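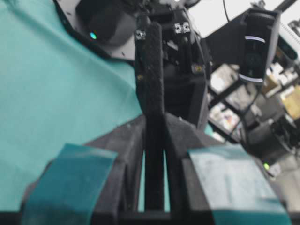
My cat blog Plandelano is moving. The old host, Jelten, closes in October, so I have no choice.

I started to copy the posts to Tetis last night. 138 are done, and the oldest ones are the slowest. The comments do not come with them - I must paste each one by hand.
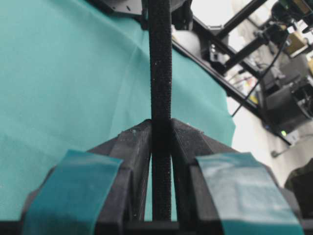

Please do not change your bookmarks yet. The new address works, but the sidebar is still empty and the kitten diary is in the wrong order.

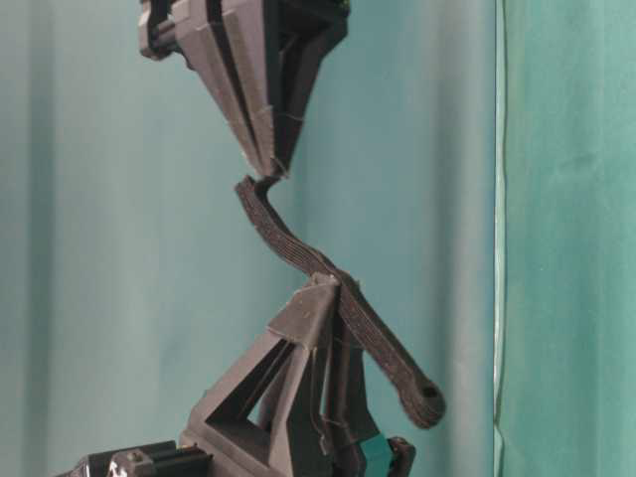
A reader asks if the guestbook will be saved too. Yes! It has over 2,000 messages and I want to keep all of them, also the rude one about my grammar. 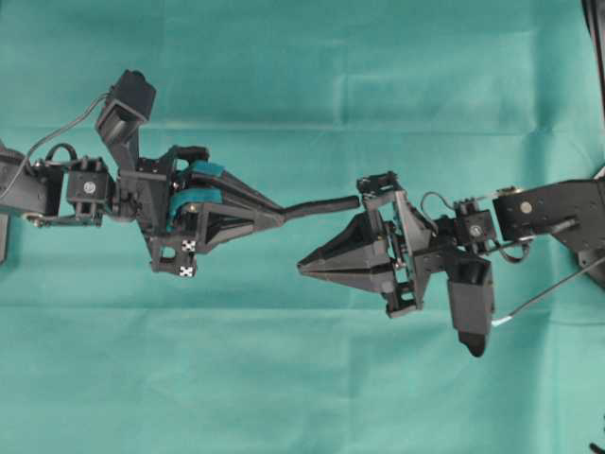
The vet pages will go last. I want to read them again before I move them, and I need a quiet evening for this.

Last updated: 9 Sep 2021

We use cookies to improve your visit. Accept | Settings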